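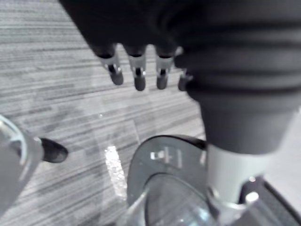 It was the part everyone wanted to skip, one longtime player wrote on the Winby boards this morning, and now it's the part I'm going back for. The comment is about the river chapter in Colombo, the turn-based war game from Skelico, and plenty of other players seem to feel the same way now that the June update has reworked it from start to finish.

If you played the old version, you'll remember how it went: your little company reached the crossing at dusk, the bridge was already gone, and you spent a long evening shuffling wounded scouts from one muddy bank to the other while the enemy guns had all the fun. The new chapter keeps the dusk and the mud (thank goodness, it was always a lovely looking map) but lets you choose between two routes, and whichever captain you leave behind gets scenes of their own later in the story.

Skelico says the update adds 60 battle lines recorded by the original cast, plus a short epilogue for anyone who brings the whole company home. Old saves will carry over, though you'll need to load one from before the crossing to see the new material, so go digging through those slots before you start all over again!

There's good news too for readers who have been waiting on the animated version. Totix, the studio handling the series, has confirmed that the river story will now fill 2 episodes instead of one, with the second told mostly from the enemy camp. No air date has been given yet.

The update is free for everybody who owns the game. Winby is also taking orders for a printed art book, limited to 1,333 copies, and 800 of those were spoken for by noon.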